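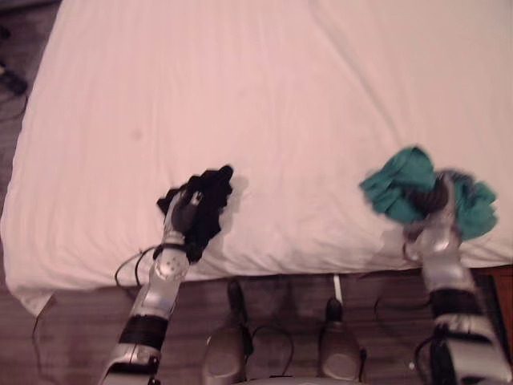 The black one and the teal one, and the white fitted sheet on the bed.

I do my laundry folding on the bed. I have done it that way since we moved to Telludcombe, where the laundry closet is two feet from the bathroom door and has no flat surface in it except the lid of the washer. In the old apartment in Plodcombe there was a long counter next to the dryer and I never thought about where folding happened. Now I think about it more than I would like to.

Last month I wrote a short post about getting through a backlog of clean clothes, and a few people wrote in to ask how I keep it from coming back. I don't, entirely. But I have a routine for the bed now and it has held up through most of March, so I'm writing it down.

First the bed gets stripped down to the fitted sheet. Comforter, top sheet and pillows all go on the chair by the closet, or on the floor of the hall if the chair is full. I used to fold on top of the comforter and it was a mistake. A comforter is soft and lumpy, and a T-shirt laid on it takes on the shape of whatever is underneath. A fitted sheet pulled over a mattress is close to a table. It has wrinkles, and mine has a small smudge that I see every time I stand there, but clothes lie flat on it and slide when you pull them.

White is good for this. We had a navy set for years (it went to my sister when we bought the bigger bed) and I lost black socks on it constantly. On white, anything dark shows up right away. The drawback is lint. Anything black that has been through the dryer with towels leaves a little behind, so I run a lint roller over the sheet at the end, or I just do the folding on the day the sheet is due to be changed anyway. That is the better plan and I manage it maybe half the time.

I don't dump the basket out. That's the biggest change from how I did it before. When you dump the basket you get a mountain in the middle of the bed, and then you are digging in it for an hour, and if you stop halfway you have to move the mountain to go to sleep. My partner Fraser Strachan and I have both slept next to that mountain more times than I want to say. So the basket stays on the floor and things come out one or two at a time. The bed is only for what is being folded and what has already been folded.

Dark colors go on the left and everything else on the right. There is no deep reason for the sides. My dresser is on the left wall and most of what I wear to work is black or gray, so it shortens the walk. Fraser's shelf is to the right of the door and his clothes tend toward blue and green. A wad of black cloth goes down on one side, a wad of teal goes down on the other, and the sorting is mostly done before any folding starts.

Everything comes out of the dryer as a wad. I have read advice about taking things out while warm and laying them flat immediately, and I'm sure it works for people whose dryer is near something flat. Ours ends its cycle with a long buzz and then everything sits there until one of us gets to it. By then it is crumpled. What I do is shake each thing once, hard, holding it by the shoulders or the two top corners, and then put it face down and run the side of my hand from the middle out. That takes care of most of it. I don't iron anything that I only wear around the house.

For T-shirts I fold the sides in to the middle, sleeves back on themselves, then bottom to top, then once more. I tried the method where the shirt ends up as a little packet that stands on its edge in the drawer. It looks very good. I kept it up for 22 days, by the marks on the calendar in the kitchen, and then there was a busy week and the packets fell over and I went back to stacks. Stacks are fine in a shallow drawer. In a deep drawer I only ever wear the top three, and I have not solved that.

Thin knits I fold fewer times. A knit top folded into a small square gets a crease across the front that I can see in the bathroom mirror at work. Folded once and laid on top of the stack, it's all right.

Towels and washcloths don't go on the bed at all now. I fold those standing up in the hall, against my chest, and they go straight into the linen closet. It took me a while to see that half of the crowding on the bed was towels. They take up the most room and need the least care.

Fitted sheets I will be brief about. I can do the trick with the corners tucked into each other, and the result is a rectangle if you don't look at it too closely. Getting the one on the bed to stay on the mattress is more of a concern. Ours is a deep one and it hangs loose at one of the near corners, where it bunches up a bit. I bought elastic clips for it from a home goods shop called Lelletgate. They came in a pack with no instructions. They hold well enough, but they have to come off every time the sheet is washed and I have already lost one of them, probably in the washer.

The rule about finishing. No load goes on the bed unless there is time to finish that load. A regular one takes me 22 minutes if I don't stop, which I know from timing it with the stove. If I have less time than that, the clothes stay in the basket. A basket of clean laundry on the floor is annoying but you can step around it. A half-folded load on the bed gets moved to the chair, and then it mixes with the pillows, and by morning it has to be done over.

Putting away is part of the load too. I used to count it as a separate chore and the stacks would sit at the foot of the bed until somebody kicked them. Now I carry the left side to the dresser, Fraser carries the right side to the shelf if he's home, and then the bed gets made. The bed being unmade is what makes us finish. You can't really ignore it.

A few things I still haven't worked out:

Socks. I pair what I can and the rest go in a shoebox. There are always more in the box than there should be for two people. Every so often I tip it out on the sheet and match a few, and the others go back in.

Clothes that have been worn once and aren't dirty. These end up on the same chair that the pillows go on. I put two hooks on the back of the closet door, and they filled up in a day. My aunt, whose married name is Dumitrescu and who kept house for a family of seven, tells me to put in more hooks. There is no more door.

The height of the bed. It's a bit too low for folding. If I do two loads in a row standing up, my lower back lets me know that evening. Kneeling on a cushion is better for small things, and I've been doing socks and underwear that way. For shirts I need to stand to get the reach. I looked at bed risers but I don't want to climb into bed, and the under-bed boxes fit the way they are.

I've also had a question about detergent and I don't have much to offer. We use whatever unscented powder is on sale and less of it than the scoop says. The teal things faded a little in the first few washes and have stayed the same since. I wash the black ones inside out, on cold, and they've kept their color better than the last batch did.

The comforter cover is next. It needs washing before the weather turns, and it's the one thing that doesn't fit our dryer properly, so I'll probably take it to the laundromat by the post office and fold it on their long table. I might bring a load of towels along while I'm at it.

Posted 26 Mar 2025
Filed under: laundry, bedroom, routines
5 comments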